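Home | Data | Notes | Contact

# Promville bin-picking set

Recordings of shelf work: taking small soft packets out of blue plastic bins on a steel rack. Kept by Selamawit Berhe and Sadao Tamura.

We started this because the Nondorine sales sheet said bin picking was "solved". Over 80 runs later I don't believe it. Hard boxes go well enough. Crinkly plastic is another matter - it shines, it folds, and it hides whatever lies under it.

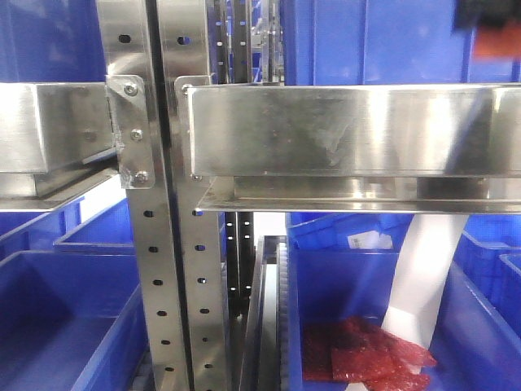 A run counts as a pass only if one packet leaves the bin and nothing else moves with it. Two at once is a fail, whatever the log says. Jolene Waaka marked 70 runs by hand and disagreed with the log on 7 of them.

## Known gaps

- One rack type, one bin colour
- Bin labels often can't be read
- No full shift, so please don't quote this as proof that a machine can do the job

Corrections to Sadao.

Last updated: January 19, 2026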